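Handheld grippers for collecting demos: buy three now or one and wait?
Asked Wed 25 March in Equipment & Budgets

I've been put in charge of the shopping list for a small manipulation project (tabletop stuff, picking up little household items, nothing heavy) and I'm going around in circles. We want people to record demos with handheld grippers at home, then train on that and run it on an arm later in the year. The arm isn't my problem yet, thank goodness.

I have two quotes. Skultby sells a ready-built two-finger unit with a camera mount, and they'll knock 11 percent off if I take three. Cutska sells the kit version, which is a lot cheaper, but you build it yourself and the finger pads are extra. My gut says get three of the Skultby ones and be done with it, but that eats most of the hardware money and leaves me almost nothing for spares.

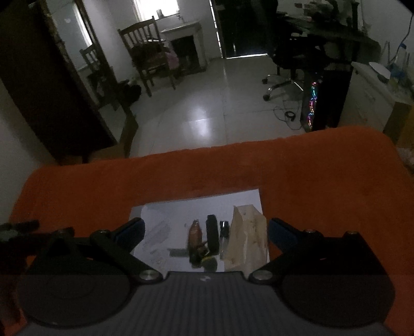
The other thing I can't work out is how much to set aside for wear parts. I've got a line in the sheet that says "pads, screws, misc" and the number next to it is pure guesswork. Do pads go in a week? A year? And is it silly to buy three units before we've got a single decent batch of recordings out of one?

3 answers

Answer 1 (accepted)
Buy one, use it hard for a month, then order the rest. We did it the other way in January and I'm still a bit sore about it! We had three identical units and only found out after they arrived that the fingers didn't open wide enough for half the things on our list. Ask Skultby if they'll hold the discount for a second order, they did for us (took two emails).

For pads, I'd plan on a new pair every 7 weeks per unit if people are recording most days. Soft ones go sooner. Get a few spare sets with the first order so you're not paying shipping twice, and put storage in the budget too, I forgot it completely and video eats drives like you wouldn't believe. Oh, and weigh the thing with the camera on before you commit. My wrist was done after 39 takes on the first afternoon.

Answer 2
cutska kit is fine if you like building stuff. instructions are bad. skip their screws and get a box of 100 from any hardware store

Answer 3
Have you looked at Saarinen? I haven't used their gripper but a guy on the Ilemari forum swears by it. Might be out of your price range though, I didn't check. Also depends what arm you're getting, I'd want to know that first, so the fingers match on both ends.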